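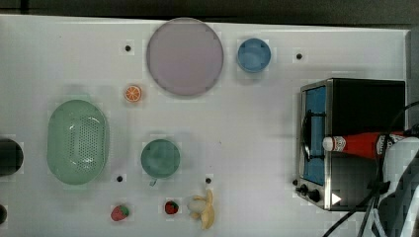 Toy food and kitchen pieces on a white tabletop, with a toaster oven to the right.

Play kitchen set

A play kitchen set is a collection of pretend food, dishes and cookware, mostly meant for children who like to serve you soup with no soup in it. I've kept this entry going since February and it grows every time I look in a cupboard, so bear with me!

What goes in one
Sets fall into two camps. The first has everything shrunk to fit small hands. The second, which I much prefer, mixes toy food with crockery and cookware: a plate, a bowl, a mug, a colander. Colanders get used for everything (hats, mostly, in our house). My own Skilumeck catalogue lists 172 pieces, and 30 of those are fruit – far too much fruit, if you ask me, and hardly a potato among them.

Toy fruit
Fruit comes whole, sliced or half undressed. The strawberry is nearly always whole, with its green top on, and the shade of red varies a good deal even on one table. Bananas can be had partly peeled, with the yellow flaps open round a pale middle, and I've a real soft spot for those. Styliani Kokkinos, who collected the Karras sets for years, wouldn't have a peeled one in the house because the flaps catch on everything. 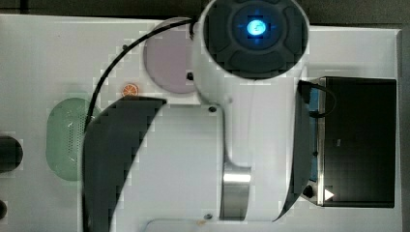
Slices are the bit of the hobby I get asked about most, and people are often surprised that they're sold on their own. A slice lets a child lay a place without any pretend cutting, and it gets lost constantly. Citrus is the classic, and a little orange one beside a pale lavender plate shows why: the bright rind stands out from a distance, and the lighter segments inside tell you what it is. Lemon on a yellow plate is hopeless. Stelios Antoniadis swaps slices at the Nirkham toy fair and says orange always goes first.

Storage
I keep dishes in one tub and food in another. Gosonik did a divided box with 6 sections, lovely thing, long out of print (do they say that about boxes?). Strawberries go in last so the leafy tops don't get squashed.

See also: toy tea sets; pretend shops; felt food

Last edited December 9, 2021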